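Sorting a jewelry drawer, one tray at a time

The owner of the Brelside repair counter has been restringing necklaces for 40 years, and most of what comes in, she says, is tangled before it is broken.

"People keep everything in one drawer," she said. "Then they pull on whatever is on top."

We met at her apartment above the shop on Flores Street, where she keeps her own collection. She owns some 50 pieces and goes through them every January. She does the sorting on the bed, where a dropped bead won't bounce far.

She starts with anything strung. Pearls come out first and get looked over along the thread. If she sees gaps between them, the strand goes downstairs.

"Pearls are soft. A metal clasp will scratch them if they share a box for long enough," she said. "I put mine in a cloth pouch. I don't hang them up, the thread stretches."

Wooden beads she wipes with a dry cloth and lays flat. She keeps them away from perfume and hand cream. Braided bracelets get checked at the knot.

Rings go in a tray with sides. She learned that after losing one down a floor vent in her first apartment.

"I had the vent cover off for six hours," she said. "I never found it. Any tray will do, it just needs an edge."
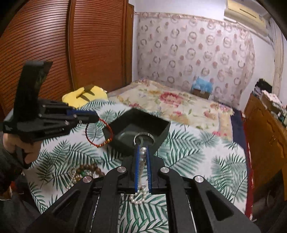 Pearls, a red braided bracelet, wooden beads and a ring in its black tray, laid out on the bed.

She doesn't own a jewelry cabinet and doesn't plan to buy one. A customer once offered her one at a good price, and she told him she had nowhere to put it. The pouches go back in the dresser, with the rings in the top drawer.

The Brelside counter takes restringing work without an appointment.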